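Process News: Changes to the Kulleck Bin Blender Line

The Kulleck range of bin blenders has been extended with two sizes, and the older control cabinet has been withdrawn from new orders. Customers who already run a blender with the old cabinet don't need to do anything. Parts will still be stocked, and the service team will go on visiting those machines on the same schedule as before.

The new sizes take bins of 200 and 331 liters. The smaller one is meant for development batches and short campaigns, where a full production bin would be mostly empty and the powder would slide instead of tumble. The larger one fills the gap that several sites had been covering by running two half loads back to back. Both use the same drive and the same clamping frame, so a site can start with the small bin and add the large one later without changing the base unit.

All product contact parts are stainless steel with a polished finish. Seals on the lid and the discharge valve are supplied in white silicone as standard. A detectable blue seal can be ordered at the same price, but please say so on the order form – the seals are packed with the bin and we can't swap them at the dock. 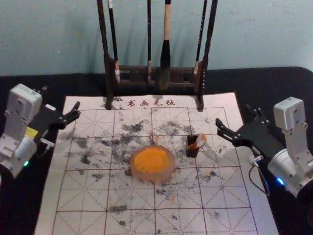
Cleaning between products

The most common question at the April open day was about cleaning time. With the old valve, the operator had to take out six fasteners before the disc could be lifted clear, and one of them was hard to reach with gloves on. The new valve has a single clamp. The disc, the seat and both seals come out by hand and go to the wash area on one tray.

At the Nalmont site, the change from one product to the next now takes about 3 hours, including the swab samples. That is with a dry vacuum step first, then the wash, then forced air. Sites that skip the vacuum step should expect a longer wash, and they should check that their drain can handle the extra powder.

A few points for anyone writing a cleaning procedure for the new valve:

Take the seals out every time, even when the next batch is the same product. Powder can sit in the groove behind the seal where a quick rinse won't reach it.

Don't use the wash lance on the bearing housing. It is sealed against splashing but not against direct pressure.

Record the seal set number in the batch record. The sets are matched, and mixing an old seal with a new one is the usual cause of a slow leak during the pressure check.

Let the bin stand with the lid off until it is fully dry before closing it for storage.

Loading and speed

The Sikel lifting column fits both new bins. It comes with an interlocked guard and a slow start, which matters with fragile granules. The speed setting is locked to the recipe, and a supervisor login is needed to change it while a batch is running. Fill level should stay between half and three quarters of the bin. Above that, the powder bed has too little room to turn over and blend times get longer.

Chantharasri has been running the smaller bin on a lubricated granule since the spring, with magnesium stearate added for the last few minutes of the blend. 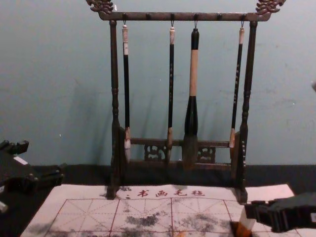
Manee Klinhom wrote to say that the shorter final blend gave more even tablet hardness at her end, but that her operators would like the timer display moved to the loading side of the machine. They have to walk around the guard to read it, and on the night shift there is only one person in the room. She also asked whether the old bins can be used on the new frame.

They can, with an adapter ring. The ring is bolted to the frame once and stays there, and it doesn't affect the rated load. The display request has gone to the design office. A second display on a cable is already offered for the larger tablet coaters and should fit with little change.

Quotes for the 200 liter bin are available now. Orders for the 331 liter bin open when the first set of load tests is signed off, and test reports will be sent with each machine. Trial days at the workshop are held on Thursday mornings. Please send a safety data sheet for your powder before booking.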